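Sunday, late

Spent the day on the camera comparison I have been putting off since the Flurik arrived. Two cameras, one controller, same streets. I want to pick one for the delivery cart and stop carrying both.

The cart runs on the Prosholm controller, the older one with the fan. I thought about swapping it for the Jovport board at the same time, but changing two things at once is how I lost most of September. So the Prosholm stays in until the camera is settled.

Both cameras were on the same bracket, the Quartey on the left and the Flurik on the right, with the lenses as close together as the housings allow. The Quartey is the narrower of the two. The Flurik is wide, and I still don't like how much it bends things before correction. I ran it uncorrected all morning to see what the controller would make of the raw picture.

Started at the corner, because corners are where the road finder usually gives up.
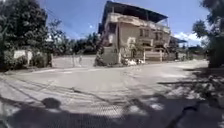
The road finder needs an edge it can follow, and at a bend it has to choose between two of them. On plain concrete with no painted lines it goes by brightness, so shade is the whole problem. The shadow across the near part of the road got marked as not drivable on the first three passes. With the threshold lowered it accepted the shade, then went wrong the other way and took the speckled patch under the tree on the right for a broken surface. It had no trouble with the building, even leaning as it does in the raw picture. The white sacks by the plants came up as an obstacle, correctly. The low fence did not come up at all until I turned the minimum height down.

Turned on lens correction after that. Straight walls, at last, but the Prosholm dropped to 14 frames a second and the fan went up to full. Without correction it holds 18. I don't think four frames matter at walking pace. They might matter on the way down to the shops, where I let it go faster.

Stopped for lunch. Ate it sitting on the toolbox with the log open. The morning log has 298 stops in it, which sounds dreadful, but a lot of those are the same shadow being found again every time the cart crept forward. I need to make it count one stop per thing and not one per frame. Wrote that on the lid of the toolbox, where the last three jobs are also written.

One mechanical note before I forget. The bracket is not stiff enough. Touch the Flurik and the Quartey moves. I put a folded bit of rubber under the plate and it helped, but it wants a proper second bolt. The calibration file will be no good once I do that, so it means another evening with the checkerboard.

Afternoon was the straight street. Easier in theory: two kerbs, both running off to the same point, and nothing to choose between. I went through the settings in the same order as the morning so the logs can be laid side by side. 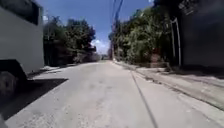 Straight street, with the crack down the right side of the road.

I had expected the parked white vehicle to be the difficult part, with that hard black shadow next to it. The controller treated vehicle and shadow as one object and planned to keep well right of both. Fine by me, if a bit wasteful of the road. The crack was the nuisance. It is long and thin and dark, and it runs towards the far end much as a kerb would, so the road finder kept taking it for the right-hand edge. That left a lane between the crack and the shadow that was too tight for the cart, and it stopped.

Two things helped. The first was asking for a height difference before anything can be called a kerb, which needs the depth estimate, which is slow. The second was simply making it remember where the edge was a second ago. The memory version costs next to nothing and got rid of most of the false edges, though it is slow to let go of one when the road does change. I would not trust it at the corner yet.

As for the cameras, the Quartey gives the cleaner picture in shade, and its colours are closer from one run to the next. The Flurik sees the near kerb on both sides at once, and the Quartey can't do that without being mounted higher. I went out sure I would send the Flurik back. Now I think I'll keep it for the front and use the Quartey for checking. That isn't picking one, I know.

Both batteries are on charge. The logs are copied to the big drive, and the lens correction is left switched on so I don't compare the wrong thing next time.

To do: second bolt on the bracket, checkerboard again, fix the stop counter. Then the corner with the memory setting on, early, when the shadows fall the other way. The Jovport board can wait in its box until that's done.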